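bench-hands list archive
Posted in April by the list member "tablehand" | 14 replies | 3 shares

Subject: Re: Left hand goes limp halfway through a lift

Hello all,

I've got a proper answer for this one, or at least the answer for our rig, and I'm delighted about it because we lost most of a fortnight to the same fault! I'm quoting the original message in full so it makes sense in the archive.

> Hi list,
>
> We have a two-armed setup with the Pradar hands, both on the newer
> wrist. The left hand has started letting go of things. It closes
> fine, the lift starts fine, and then partway up the fingers simply
> lose their grip and whatever was in them drops. A second or so later
> the hand wakes up and carries on as if nothing had happened. The
> right hand has never done it.
>
> The log shows no fault. The arm carries on along its path with
> nothing in the hand, and the program reports a good lift at the end.
> That bothers me more than the dropping.
>
> Things I have tried: swapped the finger tips, lowered the speed, put
> the grip force up, reloaded the settings from the other hand. None
> of them made any odds. I have a supply on order but I don't really
> believe it's the supply.
>
> Has anyone seen this? And is it safe to keep running while I look
> for it? We only handle light stuff, but people do stand near the
> table.

First the safety question, as it shouldn't wait until the end. Please don't keep running it with people near the table. I know it's light stuff. Ours was too, and I said exactly the same thing to myself for 2 days. What changed my mind was the waking up. When the hand comes back it doesn't open first and have a think, it goes straight to the last position it was told, at whatever force you've set. If you've put the grip force up (so had we) and somebody has reached in to pick up the thing that fell, their fingers are in the wrong place at the wrong moment. One of us had a hand under there when it happened. It was a pinch and a lot of swearing, no worse than that, but we stopped work that afternoon and taped a line on the floor.

Now the fault itself. On ours it was the cable at the wrist, where it goes from the arm into the back of the hand. One of the power wires had broken inside its sleeve. From the outside it looked perfect. At most wrist angles the broken ends still touched, and the hand worked beautifully. Once the wrist rolled far enough during a lift, they parted, the hand lost power, and the fingers went slack. Roll back a little and it was alive again. That explains your "wakes up and carries on" to a tee.

It took us ages because we tested the hand the sensible way, clamped to the bench with the wrist still. It passed every time! We ran 200 open-and-close cycles and never saw a single drop. With the arm moving and the same program, we got 11 drops in 38 lifts, and once we started writing down the wrist angle every one of those was near the same end of the roll. I could have danced round the room.

So here's what I'd try, in this order:

Switch the arm off at the main switch and lock it off. Hold the cable between finger and thumb and feel along the last stretch before the hand. A broken wire inside the sleeve often feels softer than the rest, a bit like a bruise on a banana.

Then put a meter across each wire in turn and have somebody bend the cable slowly while you watch. Go slowly. Ours only opened up at one particular bend and we missed it twice by hurrying. If your meter has a beeper, use it, it's far easier than staring at numbers.

If nothing shows, swap the left and right cables over. If the fault moves to the right hand, there's your culprit. If it stays on the left, I'd look at the socket on the hand next, and only then at the supply.

Slack matters as much as the cable does. Too little and every roll of the wrist pulls on the same spot. Too much and the loop catches on things or gets trapped in the joint. After the repair we went back to our breakfast job, which is the one that showed the fault most, and I now look at the cable before every run. On the left hand it arcs over the top of the wrist and stands up in a small loop behind the back of the hand, right over the plate while the fingers are round the pumpkin bun, and a second thin one hangs down from the underside of the forearm. Those are the two places I check, the loop for sharp bends and the hanging one for anything it might snag on, like the handle of the blue mug further back. 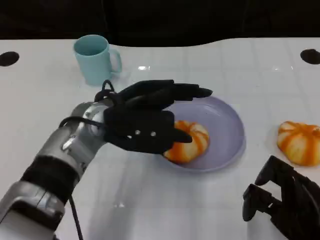
As for the program reporting a good lift, you're right to be bothered. Ours did it too. It was only asking the arm whether it had got to the top, and the arm always had. We've changed it so that it asks the hand for its finger positions on the way up and again at the top, and if the hand doesn't reply, everything stops and stays stopped until a person resets it. I'd do that before you even find the broken wire. It's a short bit of work and it would have saved us the pinch. The other half is making the hand stay off after it loses power. There's a setting for that on ours, under start-up, and it was switched off.

Replacement cables: we got a Kourkoulas one, the very bendy sort with the soft sleeve, and it's lovely stuff to work with. The people at Hullari use a stiffer Bresetti cable and are happy with it, but their wrist hardly rolls at all, so I wouldn't read too much into that. Whatever you buy, get two. We've already cut a spare to length and it lives in the drawer under the table.

One thing I still don't know is why it's always the left. Our left arm does most of the picking up, so it may just be wear – but if yours shares the work evenly I'd love to hear about it. Could you post the wrist angles when you get them? And please shout if the meter test comes up clean, I've got our old cable sitting here and I'm itching to cut it open and have a look at the break.

Cheers, and good luck with it!

tablehand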